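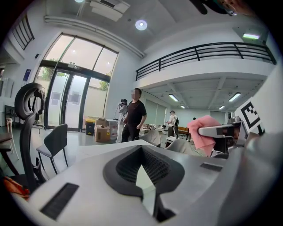
View from the hand-held gripper, main hall, between takes.

Handheld demos beat headset teleop in our test and I don't trust it

Asked August 2025, tagged imitation-learning, data-collection, evaluation

We compared two ways of collecting demonstrations for a cloth folding task: a hand-held gripper with its own camera, and teleoperation with a headset. 100 demos each, same policy code (our fork of Dusen), 20 evaluation rollouts per policy. The handheld policy wins comfortably. My labmates are delighted. I have been in this field long enough to be suspicious of any result that arrives before the deadline.

The demos came from 3 operators, but the handheld ones were mostly done by 2 of them. Everything was recorded in the same big hall at Pralldale, glass doors, balcony, people wandering through. What should I rule out before I write this up?

Answer 1 (accepted)

Operator first. If your two best folders did most of the handheld set, you have measured your two best folders. Rebalance so each operator contributes the same number to both sets, then retrain. Yes, it means more folding.

Second, 100 demos is not equal effort. Handheld takes are usually quicker, so report a version matched on collection time as well. Reviewers will ask – I would.

Third, interleave the rollouts. If you ran all of one policy in the morning and the other after lunch, those glass doors are an extra variable. Shuffle the order and have someone who doesn't know which policy is loaded do the scoring. And with 20 rollouts your error bars are wide, so plot them.

Answer 2

Check your tracking. We had a Fuketti rig in March where the marker card got nudged between sessions, and every pose after that was off. Replay a few demos open loop on the arm before you train on anything.

Answer 3

just use Joseph, it does all this automatically

Comment from asker: Joseph does not fold towels automatically. Rebalancing the operators now. The gap is already smaller, thanks, I suppose.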